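Agency staff and the question of who employs them

When Roltard moved its night packing work to the labour agency Kammont in September, 987 workers signed new terms. Most kept the same shifts and supervisors. Their payslips carried a different name. 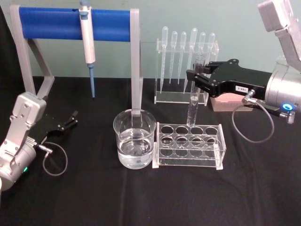 A pipette stand and a glass beaker on a black-covered table.

Vendula Tichý, a solicitor acting for 2 of the workers, argues that control decides the matter – who sets the hours, who can discipline. Roltard says the contracts are clear.

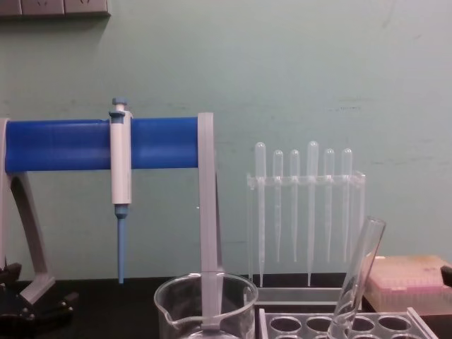
Can a contract settle employment status by itself?
A tribunal will read it first, then look at how the work is done day to day.

Rhun Samuel, who advises smaller agencies, expects more firms to settle early. A claim for unpaid holiday may be worth 500 pounds to one worker, but the same finding can apply across a whole site. 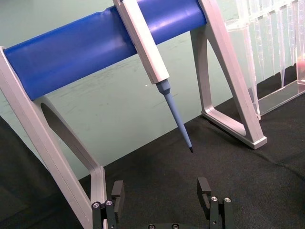

Who pays if the claim succeeds?
Liability falls on whichever firm is found to be the employer, though supply contracts often pass the cost back.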